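Will it do the drawers?

I went looking for a machine that can tidy up after me

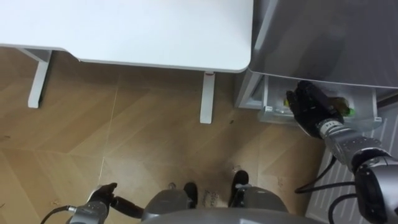
My mother's test for a new cleaner was always the kitchen drawer. You know the one, with the string and the dead batteries and the key to a house you moved out of years ago. Anybody can push a vacuum about, she used to say, but give somebody that drawer and you'll find out what they're made of.

I've thought about her a lot this winter, as I've been going round asking people who build robots whether one of them could do my housework yet. I should say that I want the answer to be yes. I want it very badly! I have a small flat, a large amount of stuff and a job that I do from the same table I eat at, and if somebody offered me a pair of metal arms that would put the scissors back where the scissors live, I'd clear a space in the hall tonight.

My first stop was Cirker, which has the upper floor of an old shoe warehouse and a very good biscuit tin. Tiina Valtonen runs the household side of things there. She has been working on robot hands for most of her adult life, and she has the patience of someone who has watched a great many cups go over.

I asked her what the hardest chore was, expecting her to say ironing, or making a bed. She said drawers.

"Opening one is fine," she told me. "Pulling a handle, we've been doing that for ages. It's what's inside. Everything is lying on everything else, you can't see half of it, and as soon as you put your hand in there you can't see the other half."

I hadn't thought of that, and then I went home and couldn't stop thinking of it. Try it yourself. Reach into a drawer for a small bottle that's lying on its side and notice how little looking you do once your fingers are over it. Your hand blots it out. You go by feel, you give it a bit of a roll, you hook a finger round the neck, and you do all this while wondering what to have for tea. A robot with its camera up in its head has the same trouble with its own hand getting in the way, and far less to go on once that happens.

There are ways round it. Some people put extra cameras in the wrist. Others cover the fingertips with pads that can sense pressure (Tiina let me poke one, and it felt like the rubber on the end of a pencil). Cirker is trying both at once, and also a third thing, which is simply letting the machine have a go again and again in lots of different rooms until it gets less hopeless.

"In the workshop we had it emptying a drawer very nicely by June," Tiina said. "Then we took it to a colleague's home, and her drawers stuck."

I asked what it did.

"It kept pulling. Very politely."

The machines she talks about are slow, and I think you need to see this in person to understand how slow. The clips online are nearly always speeded up. In the time it took one to pick up a pen at Cirker, consider whether it had really got the pen, and put the pen in a pot, I'd eaten 2 biscuits and was eyeing another. I found it oddly restful. If it lived with me I suppose I'd leave it to get on with things while I was out, the way my neighbour does with her slow cooker, though a slow cooker has never sat on the cat.

Which brings me to the shop floor, where there isn't a cat, and where I'd always assumed this was all sorted out long ago.

Well, some of it is. Zübeyde Kılıçarslan manages the packing side at Plaltlow, who send out toiletries and bits for the bathroom, and she has had arms on the line for years. They're the big sort, behind a fence, and they put full boxes on pallets all day long and never complain of a bad back. She's fond of them. What she can't get is a machine to do the job at the far end, where the returns come in.

"A box is a box," she said, raising her voice over the belt. "A return is somebody's carrier bag with a wet flannel in it and the lid off the shampoo. I've got 3 people on that bench, and I'd struggle to run this place without any one of them."

She has tried. The year before last Plaltlow had a trial with an Awwad unit, two arms on a stand, which was meant to sort the returned bottles into trays. It managed the tall ones. The small ones rolled, and it would chase them along the bench like someone after a dropped coin. On a good shift it did 260 items. The person beside it did 700 and had her lunch. Zübeyde sent it back, without hard feelings, and says she'd have another look at one now, because the newer hands with proper fingers are much better than the pinchers she was given.

I liked her way of judging it. She doesn't care what shape the thing is or whether it has a face. She wants to know how often somebody has to walk over and help. If it's once an hour, she says, that's a colleague. Any more than that and it's a toddler, and she has already brought up two of those.

So I borrowed her question and took it back to the people doing homes. How often would I have to get up off the sofa? Tiina laughed and said that in a room it knew, with things it knew, I might get through a whole programme in peace. In my flat, on a first visit, I shouldn't take my shoes off.

A rival of hers, Juvico, is rather bolder. They'll tell you that clearing a table and loading a dishwasher are very nearly there, and I did watch theirs load one. Plates went in well. The mugs went in well too, except that one went in the right way up, where it would have filled with dirty water, and the engineer reached past me and turned it over without breaking off what she was saying. I don't think she noticed she'd done it. I've done exactly the same for every person I've ever lived with.

What I hadn't expected was how much all this would change the way I see my own tidying. I came home from Juvico and did the bathroom cabinet, which I'd been putting off, and I kept catching myself at it. I'd pick up a jar and know from the weight that it was nearly finished. I'd hold two things in one hand and nudge a third along with my little finger. I threw away a tube of something without reading it, and kept a much older tube of something else because my sister gave it to me, and I can't imagine how you'd explain that to a machine. Tiina's answer is that you wouldn't. It would put both of them in a neat row and leave the deciding to you.

I could live with that, I think. The deciding isn't what wears me out of an evening, it's the bending down. If a robot could simply fetch everything up out of the bottom drawer and set it on the desk where I could see it, I'd do the rest myself with a cup of tea, and I'd be glad of the company.

Tiina has promised to bring one round for an afternoon when the weather's better and they can get it up my stairs. I've told her the kitchen drawer sticks.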